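Kitchen Worktop Inspection — Checklist and Comments

Site: Wundalgate House, ground floor kitchen
Form: 149, Worktops and Small Appliances
Inspected by: Sohail Shaikh
Reviewed by: Naveed Pirzada
Date of inspection: Thu 21 March

Scope

This form covers the marble-patterned worktop, the items kept on it and the small electrical appliances in regular use. Wall cupboards, the refrigerator and the floor are covered by Form 169 and are not repeated in this record. Each point is marked Satisfactory, Action or Not inspected. Comments are entered wherever a point is marked Action, and elsewhere at the inspector's discretion.

Part A. Preparation surface

A1. Worktop clean and free of spills — Satisfactory.

A2. Worktop free of chips and open joints — Satisfactory.
Comment: The grey veining is part of the pattern and should not be reported as cracking. Two earlier reports from the Altgate site were withdrawn for this reason.

A3. Cutting board sound, with no splits or lifting strips — Satisfactory.

A4. Cutting board lying flat and clear of other equipment — Action.
Comment: The far edge of the board is tucked under the metal stand. The board is to be drawn forward before any cutting is done, and the stand moved back if there is not enough room.

A5. Juice groove cleaned — Satisfactory.
Comment: The groove is to be scrubbed along its full length with a narrow brush. Wiping the face of the board does not clean it.

A6. Play items kept apart from food equipment — Action.
Comment: Plush foods, among them an aubergine and a strawberry, were on the light blue plate. Soft toys are to be returned to the activity cupboard, and the plate washed before it is used for food.

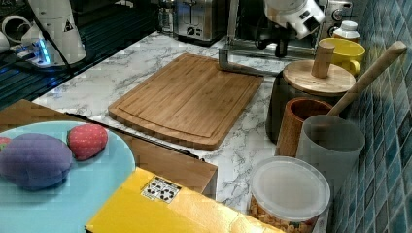
Items A4 and A6. Cutting board and metal stand, with plush foods on the blue plate.

A7. Boxes and packets clear of the working area — Action.
Comment: The yellow box is to be put away after use. Boxes should not rest against the wooden piece on which the plate is kept.

Part B. Dry goods and utensils

B1. Lids fitted to food containers — Satisfactory.
Comment: The clear plastic container at the front has its lid. Lids are to be pressed down on all sides, including on containers which are refilled daily.

B2. Contents and opening date marked — Action.
Comment: Labels to be renewed throughout. The Herkum labels currently in stock do not hold well on curved plastic and are to be used on flat surfaces only. The remaining 32 may be sent to the office.

B3. Wooden spoons free of splits — Satisfactory.
Comment: Spoons may be kept upright in a crock or cup provided they are fully dry when put away.

B4. Items at the back of the worktop accessible without reaching over a hot appliance — Satisfactory.
Comment: The mug, wooden canister, crock and glass jar are kept in a row before the tiles. The row should be no more than two items deep, so that the tiles can be wiped.

B5. Cereal boxes closed and upright — Satisfactory.
Comment: The box in the corner leans against the wall. This is accepted, but the inner bag must be folded over after each use.

Part C. Small appliances

C1. Toaster oven door closed when unattended — Action.
Comment: The door was open. Staff are reminded that an open glass door is easily struck by a sleeve or tray, and that it should be closed once the oven has cooled.

C2. Two-slot toaster, slots clear and lever moving freely — Satisfactory.
Comment: Crumbs to be emptied weekly, with the toaster unplugged.
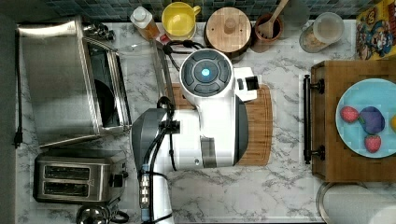 Items B4, C1 and C2. Back row and small appliances, toaster oven door open.

C3. Power cords undamaged — Satisfactory.

C4. Power cords clear of the worktop edge — Action.
Comment: The black cord on the left runs down the far edge of the worktop. It is to be secured with a cord clip from the Arain kit held in the office.

C5. Electrical test records — Not inspected.
Comment: Records were with the Altgate office on the day and will be checked at the next visit.

Reviewer's comments

Items A4, A6, C1 and C4 are to be dealt with first. Items A7 and B2 may be completed by the end of March. Item A4 has been raised before at this site, and I would ask that a permanent place be agreed for the metal stand.

N. Pirzada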